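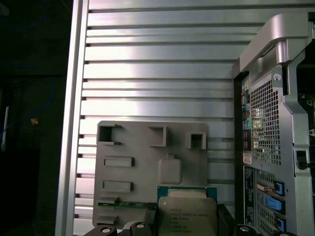 Keeping office computers longer
Speaker notes, Abena Abubakari, Roststead town offices

Opening
Thank the hosts. Mention that I do purchasing and not IT, so technical questions go to Ama Ansah, second row.
We had 629 desktops and workstations on the books when I started. The rule was to replace every one after five years. I asked where the rule came from and got three different answers.
Pause here for a show of hands: who has a fixed replacement date?

What we changed
We stopped going by age and started going by job. Front counter machines run a browser and a printer. The mapping staff at Brumgate run heavy software all day. It made no sense to buy for both on the same schedule.
Ama wrote a one-page form with 11 questions for each department. Read out the first one: "What do you wait for?" Most people wrote down the network or the printer. Very few wrote down the computer.
The Nartey building is the good story. They asked for 30 new machines and took more memory and new drives instead. Don't give the savings as a percentage, the clerk is still checking it.

Parts or a whole machine
Memory and drives - easy yes. Power supplies - yes, if the part is standard.
Processors need more care. Check the socket and the board's supported list before ordering. Somebody will ask about buying used. We do, from one dealer, with a return period in writing.
Servers are on a separate budget line. Say so early or the questions will run over.
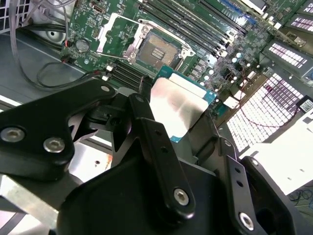
What went wrong
Vedon. We kept those machines going too long and then found the operating system was about to lose security updates. We had to buy in a hurry in December and paid more than we should have.
The support date now goes in the first column of the spreadsheet. Show the spreadsheet if the projector is behaving.
Old drives also piled up in a closet. Wipe or destroy them, and have a person sign for it.

Questions
Leave ten minutes. Copies of the form are on the table by the door. If leasing comes up, we looked at it and passed, but our numbers are small.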